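Filed under: Bench Notes / Teleop & Manipulation / House Rules

October, block stacking, two-arm station

Started 9:40, packed up a bit after 4. Writing this the same afternoon so the rules part doesn't get lost again the way it did with the pouring task.

Goal for the day was to run the stacking task under the draft rules and see which ones hold up when you have to follow them for hours. The draft is the seven-rule sheet we wrote after the Lorkalum review. Lorkalum had sent back a big part of our last batch. Their complaint was mostly that episodes with the same label didn't start or end the same way. Fair enough. I went back through the sheet they returned and I'd have rejected most of those too.

Task is the plain one. Yellow goes on red, red stays on the black marker, green stays out of it. Left hand does the work, right hand holds clear.

The rules as they stood this morning, with what I think now.

Rule 1. Both arms in the written start pose before recording begins. Keep. The start pose for the right arm is hand up, open, fingers pointing away from the blocks. On the old sheet it only said "right arm idle" and every operator had their own idea of idle. One would park it low by the table edge, another would leave it wherever the last episode ended. I've put the joint values in the station file under Gil so you can call the pose up by name and not jog to it by eye.

Rule 2. The base block goes on the marker. Keep, but the wording needs work. "On the marker" can mean centered, or touching, or somewhere near it. I've changed it to: the whole base of the block is over or against the marker, any rotation allowed. We want the rotation to vary. We don't want the position to wander off across the table over a session, and with no marker it does.

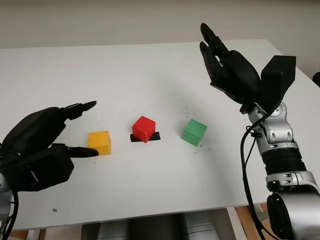

Rule 3. The hand that isn't working doesn't move during an episode. Keep. This is the one people break without noticing. You concentrate on the left hand and your right drifts, and the arm drifts with it. On playback it looks like the right arm is about to help and then doesn't. Lorkalum calls this a false bimanual and flags it. If the right arm has moved more than 4 cm from its start pose the episode gets marked R and goes in the reject folder, even if the stack is good. I know that hurts. Mark it anyway.

Rule 4. One attempt per episode. I want to change this. The draft says that if the block slips out of the hand, you stop and discard. Over a long session that throws away recoveries, and recoveries are worth having. My proposal is that a slip followed by a clean regrasp inside the time limit stays in, with the tag "regrasp". Two slips and you stop. Open for comments, see the bottom.

Rule 5. Release means release. Fingers fully open and clear of the block before you end the episode. Keep, and put it in bold on the wall copy. A good share of the Lorkalum rejects ended with a finger still touching. If you stop recording while the hand is closed around the block, all you have is a hand holding a block over another block, and a reviewer can't call it placed. After release, count to two, then stop.

The yellow piece gives more trouble at this step than a cube would. When we use the faceted one, decide which face goes down before you close the hand. Turning it once it's over the red block means pushing against the block underneath, and then the base moves on the marker and rule 2 is gone as well. If you see it's tilted on contact, lift straight up and come down again. Don't grind it flat.

Also please write down which yellow piece you used. The cube and the faceted one are separate variants on the task sheet and they need separate tags (Y-C and Y-F). The old logs just say "yellow" and there is no way to sort them without opening every file. 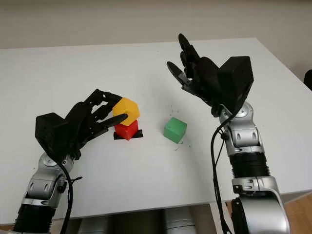 Rule 6. Cables checked at every break. Keep, and add a line about slack. Both wrists have a cable loop that has to be long enough for full reach and short enough that it doesn't drop onto the tabletop. The check is two minutes: arms to full extension, look at each loop, arms back to start pose, look again. Do it with the drive on reduced speed and one hand at the stop button. If you find a cable rubbing on a joint housing, the station is down until it's been rerouted. Don't tape it and carry on.

Rule 7. Nobody reaches over the table while the arms are powered. Keep, no changes, no exceptions for "just nudging the green one". Resetting the blocks takes longer this way and that's fine. Hold state isn't off. The Fluvdale bench had a near miss doing exactly that, an operator leaning in to straighten a block while somebody else brought the other arm out of hold. No injury, but it was written up and it should have been.

Numbers. 78 episodes recorded today. Total for the task is now 447 under the new rules. Target for the full set is 4000, so we are a long way off, and I would sooner be slow than have another batch come back.

Things that aren't in the rules yet and maybe should be:

– Wipe the tabletop at the start of each session. There are specks and smudges on the white surface and they stay there for days. Some variation in background is good for the set, but it should be on purpose and in the log. I suggest we wipe at the start and leave it alone until the end.

– Blocks not used in the episode. Green is a distractor and the sheet says "on the table, not touching". I'd add a minimum gap of one block width from red. Closer than that and the fingertips can catch it on the way out.

– Naming. Session files should carry the station, the task, the variant and the operator code in that order. I renamed today's by hand in Grorarar and it took half an hour. The template is fixed now, so use it.

– Episode length. No limit is written down anywhere. I used 40 seconds as a cutoff and that seemed about right for a single placement. An episode with one regrasp still fits if you don't hurry it.

– Operator breaks. I got worse in the second half of the afternoon, more drift on the right arm mainly. Suggest a hard stop every 25 minutes. We can put the cable check in the same break so it gets done.

To do before next session: print rule 2 and rule 5 with the new wording, add the two yellow tags to the dropdown, move the reject folder off the local drive – it's nearly full – and send the revised sheet to Lorkalum so they can say now whether "regrasp" is a tag they'll accept.

I've left the old sheet on the wall with a line through it until the new one is agreed.

3 comments

bench2_ops
Fine with the rule 4 change but can we say what a slip is? If the block shifts in the fingers and I tighten up without letting go I wouldn't call that a regrasp. I'd keep it untagged.

reviewqueue
Agree with above. Slip = block leaves the hand. Also +1 on the yellow tags, I spent most of yesterday on those old files.

mk_night
40 sec is tight for new people. Could we do 60 for the first week and then drop it? And does the 4 cm on rule 3 count at the wrist or the fingertips? I've been going by the wrist.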